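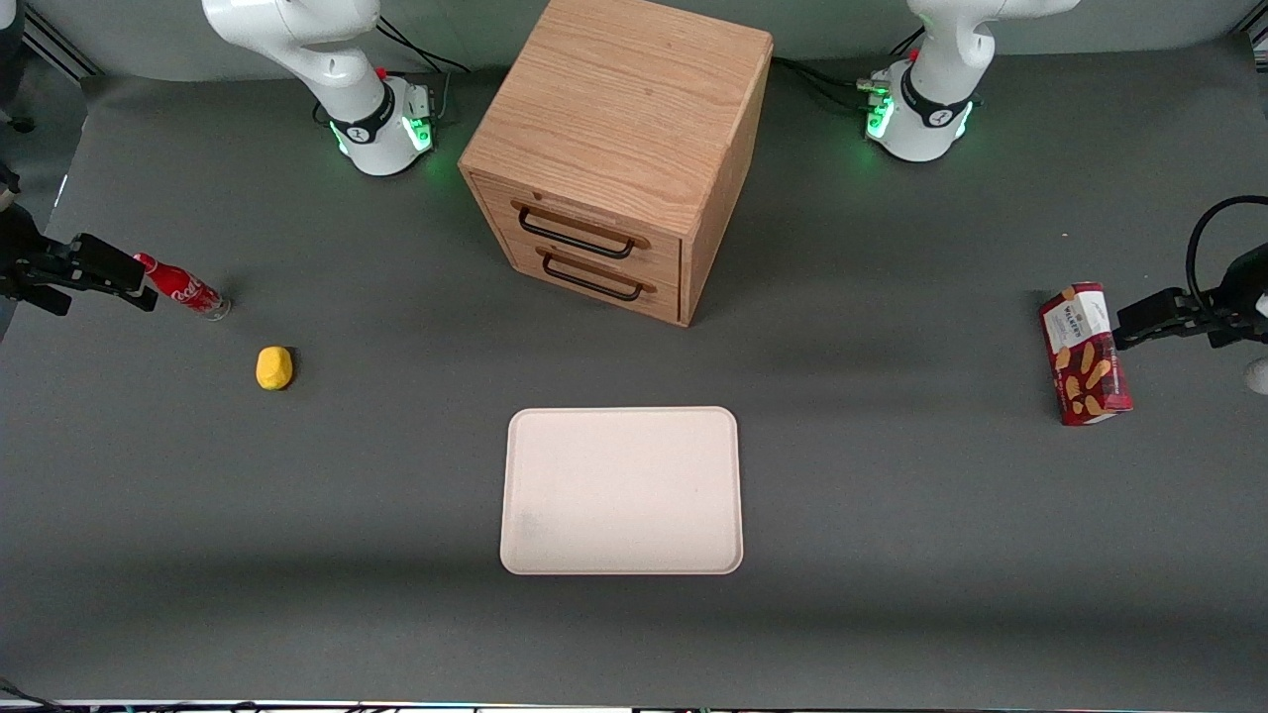 Work surface height

Work surface height is the vertical distance from the finished floor to the top face of a table, bench, counter, or desk. It is one of the main dimensions in furniture design and workplace layout, together with surface depth, knee clearance, and reach distance. The term is sometimes confused with working height, the level at which the hands do the task. The two differ by the thickness of the workpiece and of any fixture that holds it.

Determination

For standing tasks, the usual reference is the height of the user's elbow with the upper arm hanging vertically and the forearm level. Precision work is placed above this reference so that the eyes are closer to the object and the forearms can be supported. Light assembly is placed slightly below it. Heavy work, in which body weight is used to apply force, is placed lower still.

For seated tasks, the surface is limited from below by the thighs and from above by the elbow. The thickness of the top and its supporting frame must fit between these limits, so seated benches often have thin tops and no drawer under the user's position. Footwear adds to every standing measurement and is normally included as a fixed allowance. Anti-fatigue mats raise the user but not the bench, and have the same effect as lowering the surface.

Fixed and adjustable types

Fixed-height benches are made in a small number of standard sizes. Where several people share a fixed bench, it is commonly set for the taller users, and shorter users stand on platforms. Platforms take up floor area and add a tripping edge.

Adjustable benches use telescoping legs, driven by hand crank, hydraulic cylinder, or electric motor. Pin-and-hole legs are cheaper but must be cleared of load before they are moved. The Varitz leg, a pin type with 7 positions, was fitted to school and workshop tables made by Ginting and is still found in older buildings. Later Ginting tables replaced the pin with a threaded spindle.

Measurement

Height is taken at each corner and at the center of the front edge, with leveling feet locked. The lowest and highest readings are both recorded — a single average hides a sloping top. In the Ovau survey of 221 shared benches, the most common fault was a leveling foot that had backed out of its thread. The survey tables were last revised on 17/02/2018.

Load affects the result. A long top supported only at its ends sags at mid-span, and the sag in particleboard increases with time under constant load.

See also

Anthropometry
Bench (furniture)
Knee clearance
Zarkik reach chart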